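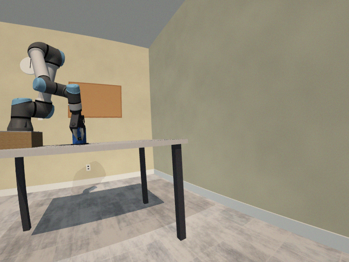
How many examples do you need before the arm will pick up a block by itself? It depends on how much the block's position varies; for the Pesa task we stopped at 1675.

Print this page | E-mail this page

Speaker notes, January 17, 2020

Slide 2. Each example is one full attempt, start to finish, recorded in the simulator. Every joint angle is saved along with the views. Say that failed attempts are kept and labelled.

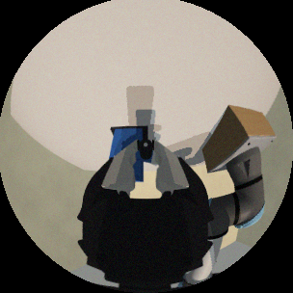
Manurung

Slide 3. The wide view from the gripper goes into training with its black corners left on. We tried cropping and lost the arm at the side. Mention the Drekatwood set, which has no gripper view at all. 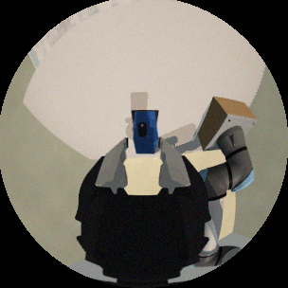

Gripper view, blue object ahead of the fingers.

Slide 4. Start positions were drawn at random from seven zones. Zone 5 gave us trouble until April. Pause for questions on labelling. 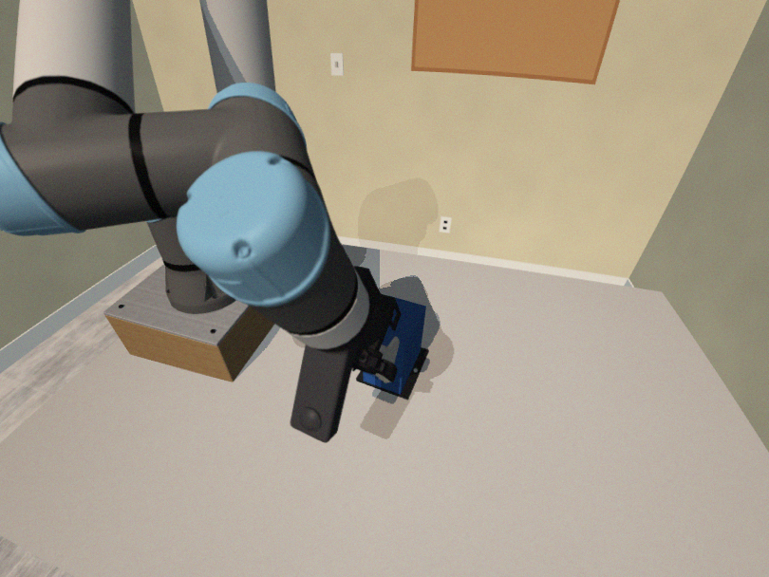
Slide 5. What we would change

More variety in the lighting. Shorter attempts. Check a batch of 54 by eye before running the rest. The Flilline scripts will do the sorting, but they need the folder names kept as they are.

Related items
Pesa task: file layout
Drekatwood set, second release
Labelling failed grasps

This site uses cookies. By carrying on you agree to their use.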